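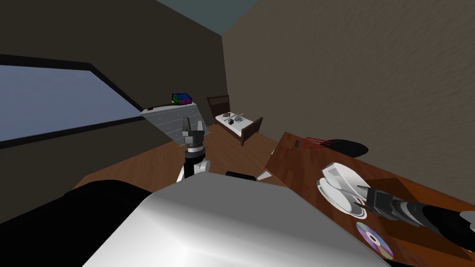
Missing Court: What I Learned from 492 Failure-to-Appear Cases in Florndale
Project report, Intro to Criminal Justice Research
By Marloes Groen
Project partner: Kurniawati Hartono
Instructor: Tineke Desmet

How I picked this

My first idea was the death penalty, and Professor Desmet very kindly talked me out of it (I think four other people had already asked). She said to find something small that happens every day in our own courthouse. I had no clue what that would be, so I went and sat in the back row of Courtroom B at the Florndale Municipal Court for a morning to see what turned up.

What turned up was a lot of names being read out with no answer. The clerk would call someone, the judge would look up, wait a bit, and say "bench warrant" or "reset it." Then the next one. These were not big crimes! It was driving on a suspended license, shoplifting, a dog thing, a guy who owed on an old noise ticket. I kept thinking, okay, so where is everybody? Kurniawati was with me and she wrote the same question in her notebook, so that was our project.

The official term is failure to appear, or FTA. I'm going to say FTA from here on or this report will be twice as long.

What we wanted to find out

We started with three questions and then crossed one out. The one we crossed out was whether people who miss court get arrested again later, which would have taken years of records and probably a grad student. The two we kept:

Why do people miss court dates in low-level cases in Florndale?
Does anything the court already does (the paper notice, the recorded phone line, the reset policy) seem to make a difference?

I should say up front that neither of us can prove cause and effect with what we had. I'll come back to that in the part about problems.

Where the records came from

Municipal court records are public here, but public doesn't mean easy. The court keeps everything in a system called Stolix, and the public terminal is one computer in the hallway by the vending machine. You can search by name or case number. You cannot search by "everyone who didn't show up," and we spent our whole first visit finding that out.

Dirk Van Beek in the clerk's office saved us. We filled out a records request, and he ran a report of every case with an FTA code over one calendar year, took off the juvenile and sealed ones, and gave us the list. It came to 492 cases. He also explained the codes, and thank goodness, because FTR looks a lot like FTA and means something totally different (failure to remit, so the person didn't pay).

Kurniawati and I split the list in half and typed each case into a spreadsheet. We recorded the charge, the time of the hearing, how many days passed between the citation and the court date, whether the notice was handed over in person or mailed, whether any mail came back, and what happened next. We did not keep names. After we finished, we swapped and rechecked a chunk of each other's rows. I had more typos than she did and she has been nice about it, mostly.

For the second half of the project we handed out a one-page survey. Bart Dewulf, who runs the walk-in legal help desk on the first floor, let us leave the forms with him and sit at the end of his table on warrant recall mornings, when people can come in on their own to clear up a missed date. We got 118 surveys back. They were anonymous and people could skip anything they didn't feel like answering. Professor Desmet approved the questions first and made us cut one that asked about income, and I'm glad, it would have been awkward for everybody.

What the files showed

The thing that jumped out was the wait. Cases where the court date was set far out from the citation made up a big piece of our list, and in a lot of them the date had also been moved at least once. If you get a ticket in March and your date is in June, and then a letter comes saying it's now July, I can see how that slips. I've forgotten dentist appointments on way less than that.

The second thing was mail. In 75 of the cases there was a returned envelope scanned into the file, meaning the notice never got to the person. Some of those had a second notice sent to the exact same address, and that one came back too. We looked for cases where somebody at the court had tried a phone number or an email instead and we didn't find a note of it in any of the files we read. Dirk told us there's no step for that in the procedure. A clerk could do it, but it isn't anyone's job, and they have stacks.

Third was the time of day. Florndale schedules nearly all of its low-level cases for the morning. We wanted to compare mornings to afternoons and really couldn't, since there were so few afternoon hearings in the whole year. I'm mentioning it because I spent a week building a chart for it before I noticed.

What happened after the missed date was all over the place. Some people got a reset with no warrant. Some got a warrant on the first miss. For similar charges! We tried sorting by judge, and there did seem to be a pattern, but Professor Desmet pointed out that the judges don't get the same mix of cases, so we left it out of our findings. I still think somebody should look at it.

What people told us

The survey is where it got interesting for me, because the files only have codes and these were people.

The most common answer for why they missed was that they had the date wrong or didn't know about it. After that came work, then no ride, then being scared. We hadn't put "scared" on the form, it was written in under "other" so many times that we made it a category. One person wrote, "I thought if I went they would keep me there." Another wrote that she didn't have the money for the fine and figured there was no point in coming without it. Bart says he hears that one constantly, and that the court would much rather see a person with no money than not see them at all.

The ride answers make sense if you know Florndale. The court moved out to Skelthorpe Road a while back, and the bus out there doesn't line up very well with a morning docket. I took it myself once to see. I left my apartment before seven and got there a little early, then had a long wait for a bus home. If I had little kids or a shift starting at noon, I don't know how I would have managed it.

We also asked if people had ever called the recorded information line. Only 10 said yes. Several wrote "what line?" The number is on the back of the notice, near the bottom, under the paragraph on parking. I called it to check, and it does work, but you need your case number and you have to sit through the holiday closings first.

The last question was "What would have helped?" and it had a blank space. Text message, text message, text message. More than anything else, by a mile. Some people also wanted an evening session, and one person just wrote "a nicer letter," which I liked.

Speaking of the letter

Since the notice kept coming up, Kurniawati tried rewriting it. The current one starts with the ordinance number and the name of the court, and the date you have to be there is in the fourth paragraph. Her version puts the date, time and address at the top in big type, then a line saying what to do if you can't make it, then a line saying you can come even if you can't pay. The legal language is all still there, lower down. Both versions are in the appendix. We showed hers to Dirk and he asked for a copy, but he was clear that the judges would have to sign off on any change, so we're not claiming anything will come of it.

Problems with our project

There are plenty.

The big one is that we only pulled cases where somebody missed court. We don't have the people who showed up. So when I say long waits made up a big piece of our list, I can't tell you whether long waits are just as common for everybody. We figured this out in October, when it was too late to make another records request and get it back in time. If you're taking this class next year, ask for both groups on day one!

The survey has its own issue. Everyone who filled one out was someone who came back to fix their case. The people who never came back might have very different reasons, and we had no way to reach them.

Also, people might not tell two students with clipboards the whole truth. I wouldn't necessarily.

And Stolix only shows what someone typed in. If a clerk did make a phone call and didn't write it down, we'd never know.

What I'd do next

I'd like to get the comparison group and redo the wait time part properly. I read up on reminder programs in other places for the background section of our proposal, and a simple trial seems doable here: text half, don't text the other half, see who comes. Bart thinks the help desk could collect cell numbers when people stop by. Dirk thinks it should be on the citation itself so the officer gets it at the start. They had a pretty lively talk about this in the hallway while I stood there writing as fast as I could.

Thanks

To Dirk Van Beek for running the report (twice, the first one was missing a month), to Bart Dewulf for the end of his table, and to Professor Desmet for all the red pen. Kurniawati did the appendix tables and the letter. The spreadsheet is saved in the class folder in the Cuypers Library reserve room – ask at the desk, it's filed under her last name.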